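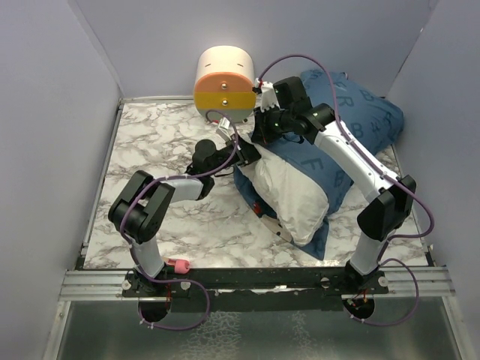

Two blankets in one bed

November 7, 2019

My wife and I have slept under two separate blankets for all the years of our marriage. When I told this to a colleague at lunch, he put down his fork and asked me if everything was well at home. Everything is well at home. In the place where I grew up it is the usual way, each person has a blanket of his own, folded in half during the day and put at the end of the bed. I did not know it was possible to be worried about it.

Since we moved to Justmont I have thought about beds more than in all my life before. The first apartment we rented here came with furniture, and the bed had on it a flat sheet, a second flat sheet, a thin blanket, a thick blanket and a cover with flowers. I counted five pillows of different sizes. On the first night we took everything off, looked at it on the floor, and did not know what was the purpose of the second sheet. I thought it was a spare one. I folded it nicely and put it in the closet, where it stayed until spring.

It was Colette Arnaud from the second floor who explained the top sheet to me. She worked many years in a hotel and she has strong opinions. You lie between the two sheets, she said, and the blanket never touches you, so you wash the sheets every week and the blanket only a few times in a year. I understood the logic. I tried it for one month. Every morning the top sheet was a rope around my feet, and my wife's was not better. Colette says that we did not tuck it correctly at the corners. She came up and showed me the hotel corner, where you lift the side, make a triangle, push the lower part under the mattress and let the triangle fall. Mine looks fine until a person gets in.

So we went back to our system, which is a duvet with a cover that closes with buttons. The difficult part is to put the cover on. My mother did it standing on a chair, shaking. I do it the inside-out way: you turn the cover inside out, put your hands in to the far corners, take the corners of the duvet through the cloth, and turn everything over while you shake. It takes me three minutes if the duvet is a single one. With a double I am lost inside it like a child who plays ghost, and this is maybe my strongest argument for two blankets.

The next problem was to buy them. The stores here are full of sets for two people, and a narrow duvet is considered something for a student or for a guest. At Jolance they had single covers only with football helmets and with horses. I have nothing against horses, but I am 46 years old. In the end I ordered plain ones in cotton. The label says 274 threads, and I spent an evening reading if this is a good number. One website told me to never buy under 1000. Another wrote that everything over 400 is a trick of counting, where a thread twisted from several thin ones is counted several times. I stopped reading there and was happy with mine. They are a little stiff, the way I like.

Gilberto Carhuamaca, with whom I share the ride to work, told me that at his grandparents' house in the mountains they slept under so many wool blankets that you could not turn over. You chose your position in the evening and kept it. He misses the weight very much. He bought himself one of these heavy blankets filled with small glass beads, and now his dog sleeps on it and he cannot move either of them. My father had something similar, a quilt stuffed with wool that was taken apart every summer. The wool was washed, dried on the roof and pulled with the fingers until it was soft again. All the children had to help with the pulling and I hated it. I would pay good money today for one evening of it, with the radio on and my aunts talking about the neighbors.

I asked my wife what she would change about our bed, and she said the pillows. In my opinion a pillow should be large, square and tired. In hers it should be low and almost hard. We keep one of each and they are not allowed to cross the middle. She also wants the window open in every season, and here I have learned to agree, provided that I have my own blanket up to the ears.

In April her sister visited with her husband, and we prepared the sofa bed for them in our way, with two blankets. In the morning I found one on the chair, still folded. They had used the other one together, and he had slept, as he told me over the coffee, with his whole back outside. I offered him the second blanket for the next night. He said thank you, they were used to it.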